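Last week I was at the open day of the robotic surgery training lab at Voscombe. I promised some of you a report, so I write it as a thread.

I am not a surgeon. I repair sewing machines in a small shop, and my cousin Helmi Ojala works at the lab. She put my name on the list in May and I was very glad.

There were 12 of us in the group. We got blue covers for the shoes and a badge. Mine was number 139, I still have it on my desk.

The demonstration was given by Noémie Ferrand, who teaches the suturing course. She spoke slowly, and she answered every question, also the silly ones (mine).
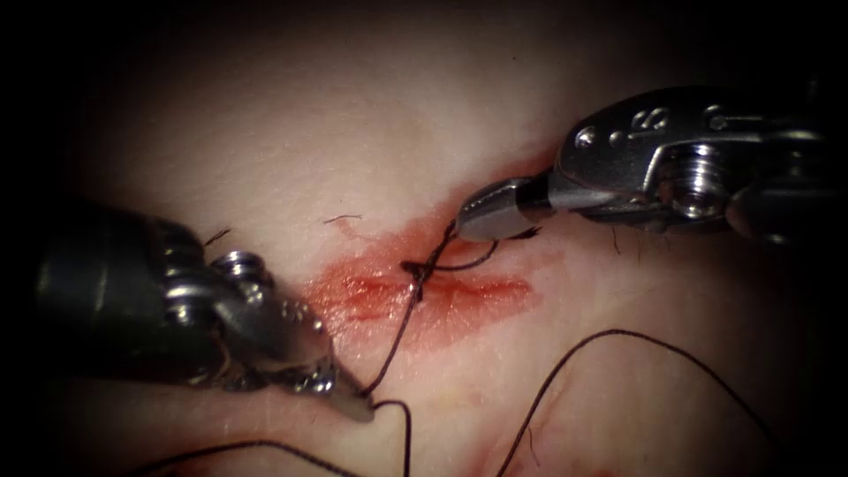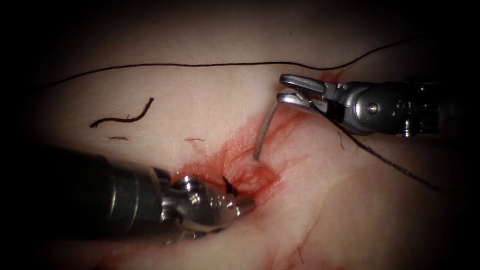
Suturing with two instruments.
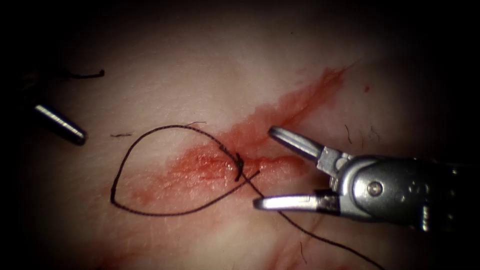
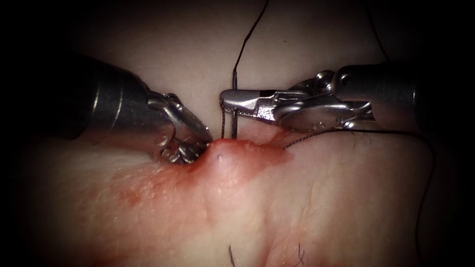

My own subject is thread, so I looked at the thread more than at the robot. In my work the thread comes from a spool and the machine keeps the tension for you. In suturing there is one needle, one piece of thread, and the tension comes from the person. I asked Noémie how you feel it through the instruments. She said that on their system you must learn to see it. I understood this better with the third picture, where the knot sits small and tight on the cut and the loop beside it is still wide and open. A loop like this under my machine would mean a bad afternoon for me.

The needle is curved, and this also interested me. I have curved needles in the shop for leather and upholstery, and you turn the wrist with them, you do not push. Noémie said her students get the same advice on the first day.

She lets them tie 100 knots before they may talk about speed. One student wrote down all of his and stopped at 531. I would like to meet him.

After the demonstration there was coffee, and we could try the practice console for a few minutes each. I picked up a rubber ring and dropped it, two times. The third time it stayed.

Helmi says there will be another open day in the autumn. If you want to go, write to me and I will ask her how to register.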